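Speaker notes: the youth side at Drendgate, and why I love a small squad
Club evening, Friday, after the food

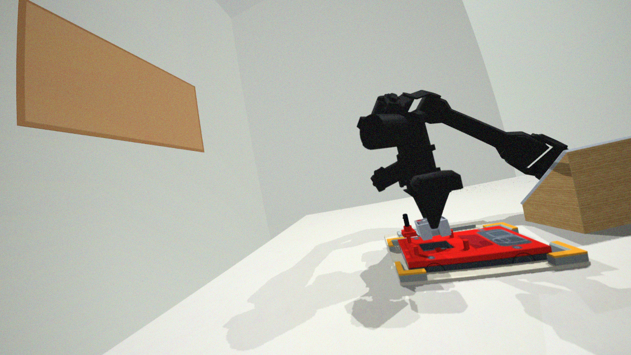 Start with the cup game. Ask who was there (hands up). Down 2 with the rain coming sideways, and the kids just kept passing! Tell the bit about the under-18s left back asking the ref how long was left, then scoring.

Pause. Let people laugh.

Then the squad. We registered two goalkeepers this season and both have started league games. Big clubs loan their young players out and hope. Ours train with the first team every Friday, and you can see it in how they talk on the field — louder, earlier, bossier.

Gate for the Wanulard game: 3609. Say it slowly. Best crowd I've ever stood in at our place, and the noise when the winner went in on 69 minutes — I still get goosebumps. Don't act out the goal. (Okay, act it out a little.)

Tamsin Hoani next. She runs the academy and she'll hate being mentioned, so keep it short. Her rule is that every player tries a second position before they turn 16. I thought it was odd at first. Then our center back filled in up front at Katene and held the ball like he'd done it for years.

Water.

Transfers. Somebody will ask about January. I don't know, and I'd say so. I'd be very happy with the group we have, plus one wide player if a good one comes up.

Finish with the away trip: bus leaves at 9, sign-up sheet by the door, bring a scarf. Then questions.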